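Sorting the small bottles at Sostura

The woman who runs the guest house Sostura, up the hill from Resley, does not like to throw away a bottle. Each May, before the first guests come, she puts everything from the bathrooms on one table and decides what can stay.

"People leave half of what they bring," she told me over tea. "One year I had 73 bottles. I could not read the labels on many of them, so I opened and smelled."

She started with this work when the house was still called Orari and had only four rooms. In that time all things went into one cupboard in the corridor. Now each bathroom has its own plastic basket, and she is strict about it. 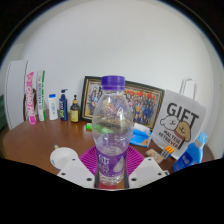 A bottle with a purple cap and purple label, and the pink basket on the table behind it.

I asked why she prefers baskets with slots. "Water goes out and air comes in," she said. "A closed box smells after one week. Also it is easy to wash – you only turn it over under the shower."

Tall packages stay at the back, she explained, and short ones in front, because guests do not search. They take the first thing they see.

She does not refill old bottles with soap anymore. She did it for two summers, and the caps always became sticky. Now she buys 600 ml bottles from a shop in Horrocks and writes the room number on the bottom with a marker.

"My sister says it is too much order for a small house," she said, and went to look for the marker.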